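4 min read

3. The Two-Arm Bench

3.1 Setup and task

The bench was assembled in the shared workshop on Amell Street between the spring and November, in the hours when the large saw was not in use. It carries two arms built from the Sternora plans, each ending in a pair of printed blue fingers. The controller boards were bought from Numex. All other parts were made or salvaged by members of the workshop. The task set, referred to below as the Lazăr set, asks the arms to work with ordinary household items on a plain white table. 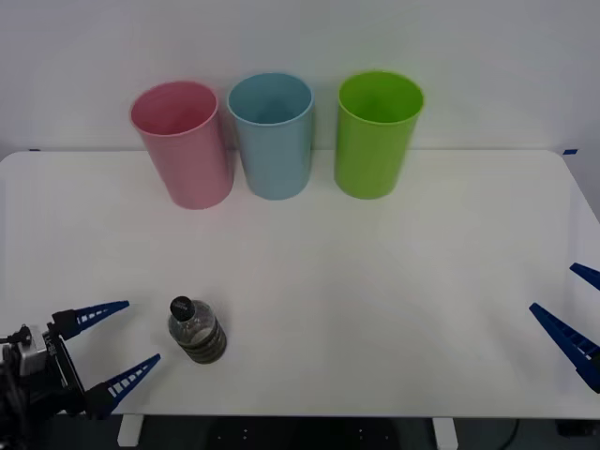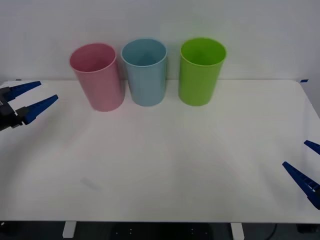

Figure 2. The bench with the pink, blue and green cups in a row toward the back of the table and the fingers open on both sides. A small bottle with a black cap stands near the left gripper in the first view.

Lefteris Konstantinidis, in written comments on an early draft of this section, objected that a bench of this kind measures the patience of its builders as much as the quality of its arms. In his view, two arms that share a table should be judged first on how often they get in each other's way, and only then on what they pick up. He also asked that every stopped attempt be reported, including those stopped by hand. The authors accepted both points, and the counts given below follow his proposal.

3.2 Building the arms

The arms were built one after the other, and the second benefited from errors made on the first. On the first arm, the wrist was fastened before its cable had been routed, and the joint had to be taken apart twice. The order of work in the Sternora plans was changed as a result – cable first, wrist second, fingers last. The fingers are ribbed on the gripping side. Smooth fingers were tried early in the build and were set aside when they failed to hold tapered items with any consistency.

Both arms were then clamped to a rigid support. The position of each clamp was checked at the start of every session, and small pieces of blue tape at the back of the table served as a reference when the bench had been moved. This happened often, as the room is used by several groups.

3.3 Collection of attempts

A total of 3,782 attempts were logged. Of these, 1,358 were stopped before the task was finished, either by the software or by the person at the bench. An attempt was counted as stopped even when the item had already been lifted. Attempts were run in blocks of 50, with a pause between blocks to let the motors cool.

Two operators took turns. The operator set out the items, stepped back from the table and started the attempt from a keyboard. No fixed template was used to place the items, and their spacing therefore varies within the set – a choice that makes single attempts harder to compare but reflects more closely how a table is used at home.

The first 1,000 attempts were made before the wrist of the left arm was rebuilt. They are kept in the set and marked as such. Readers who wish to compare the two arms directly should leave them out, as the old wrist had noticeable play when the arm was fully extended.

3.4 Limits of the bench

The bench was built for light items only. Heavier loads cause the shoulder joint to sag, and no correction for this was attempted. The power supply is shared between the arms, so that a fault in one stops both. A separate supply has been purchased and will be fitted before the next round of attempts, which will use the same table and the same clamps.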